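The Last Copy of Vandesholm

My grandmother made one game in her life. It was called Vandesholm, and it was played with a folded map, a bag of wooden fish and 4 dice. A small firm named Drandex printed it in an edition of 1,000 copies, and then the firm closed, and the copies went to the places where old games go. They went to summer cottages, to church sales, to the bottom of cupboards under the winter coats.

When I was a child I believed that every family had it. I was nine before I met another girl who did not know the rules, and I felt sorry for her.

The rules are simple. Each player is a harbour. The fish come from the bag, one by one, and you may keep a fish or send it to your neighbour. In the end the harbour with the most fish loses, for the reason that it will smell.
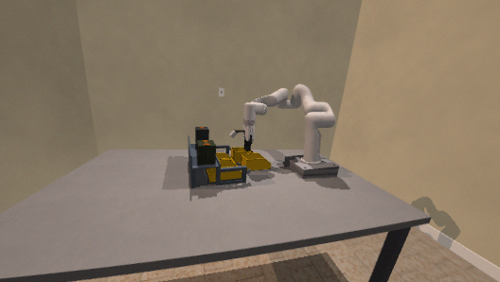 Why does the harbour with the fewest fish not simply win?
Because of the winter. In the last round every harbour must eat, and a harbour with no fish at all is out of the game before the points are counted.

My grandmother explained this to each new player with great seriousness. She said a game must have a place where greedy people are sorry and a place where careful people are sorry, and the good players live somewhere in between. She herself was careful. She lost in the winter very often, and then she made tea.

After her death I looked for our copy and could not find it. My mother thought it was lent to somebody. My uncle thought it was burned by mistake with old newspapers. I asked in shops. I wrote on a forum for collectors, where the members had a list of 1,766 games which they called lost, and Vandesholm was not on the list. I asked them to add it. A person there answered that to be lost, a game must first be known.

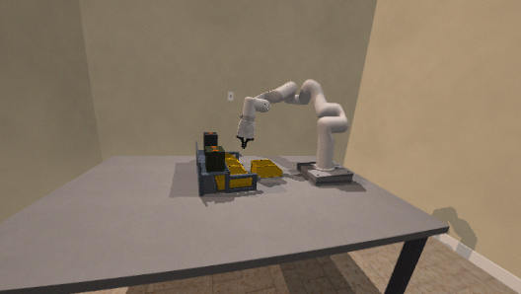
I was angry for two days. Then I began to write down the rules from memory, and I found that I had forgotten more than I thought. How many fish were in the bag? Could you send a fish back to the harbour it came from? There was something with a lighthouse, but was it a place or a card?

I telephoned my cousins. Each of them remembered a different game. The oldest said the lighthouse was a card, and if you held it you could look inside the bag. The second said there was no lighthouse, there was a ferry. The youngest remembered only that she was allowed to hold the bag, and that the cloth was green and smelled of pepper.

So I made all of it. I made a game with a lighthouse and a ferry and a green bag. In December I brought it to the games evening in the library at Celton, where they meet in the upper room at half past six and play until the lights are turned off. I paid for the copying of the map myself, and it was a bad map. I had drawn the coast twice and chosen the worse one, as it had more islands.

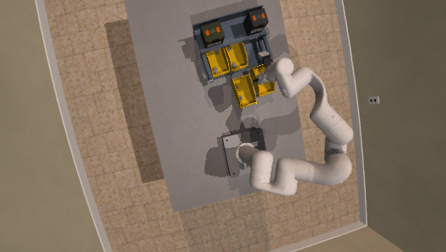
Three people sat down with me. The first was a retired teacher, the second was a boy of perhaps fourteen, and the third was a woman who kept her coat on and said she could only stay for one round. I explained the fish and the winter. When I came to the part about the smell, the woman laughed, and then she looked at my map for a long time.

"We had this," she said. "At my aunt's place. The sea was brown."

I told her the sea was blue.

"It was brown. My aunt put it on the stove to dry it." She turned the paper around with one finger. "And there was no ferry. You had a bridge, here, and if you crossed it you had to say a word."

I asked her which word. She closed her eyes. The boy was already pulling fish out of the bag and putting them in a line in front of himself, far too many of them, and the teacher told him he would be sorry.

"Bright," the woman said. "You had to say 'bright'. I never knew why."

It was the name of my grandmother's dog. I had not thought of that dog for thirty years. I took my pencil and drew a bridge between the two biggest islands, and the boy moved his piece over it at once and said the word very loudly, so that people at the other tables turned their heads.

The woman stayed for three rounds. In the last one she ran out of fish before the winter, and she took off her coat and asked if there was any tea.
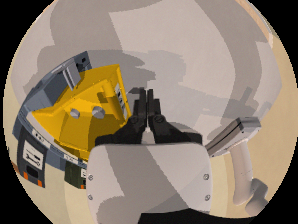
Gripper with its two fingers pointing upward.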